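Dec 30, 2021
By the Bench Notes desk

Ferna is a bin-picking package from Takitz that promises to learn grasping without anyone labelling a single picture. You give it an arm, a bin and some blocks, and it fails at picking them up until it fails less. I have had colleagues like this. The colour brochure calls it self-supervised.

The method is simple enough to describe over a coffee. The arm picks a spot, closes the gripper, checks whether the fingers stopped short of fully shut, and files the attempt as a hit or a miss. A small network retrains on the pile. Takitz's own paper wants a divided bin and rigid blocks, and we did as we were told.

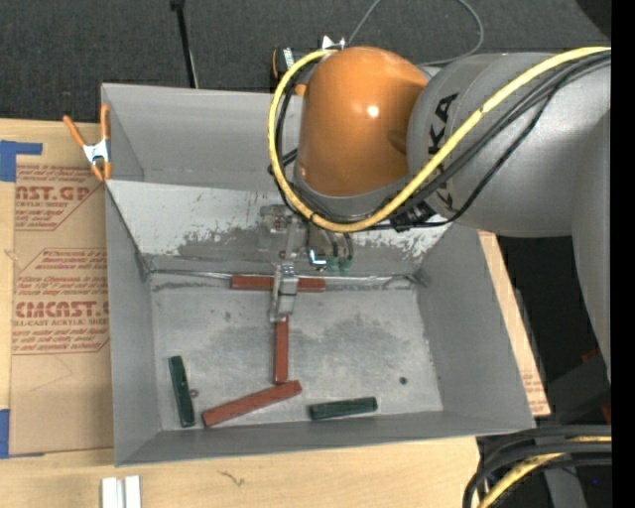

We ran 1,722 attempts through December. The first 368 were mostly the gripper having a think about the floor. After that the success rate climbed respectably, then sat on a plateau and admired the view. Our trouble was blocks lying against a wall, where 39 attempts in a row went down as misses before the network tried a different wrist angle. The paper gives this one sentence and a cheerful graph.

I'd hoped for more from the exploration setting. It has 2 modes, "curious" and "very curious", and the second mainly wears out your finger pads. The Dumitrescu baseline, which we ran on the same rig, learns slower but doesn't forget the corners once it has them. Ferna forgot ours after each overnight retrain, and the fix (keep old failures in the buffer) is buried in an appendix.

Set-up took an afternoon, most of it spent persuading the licence server that we existed. Logging is excellent. The manual has been translated by someone with a grudge.

Would I buy it? For a lab comparing methods, yes, if the grant is paying. For a factory, have a look at Sumier first and come back in a year.

Contact us | © 2021 Bench Notes | Back to top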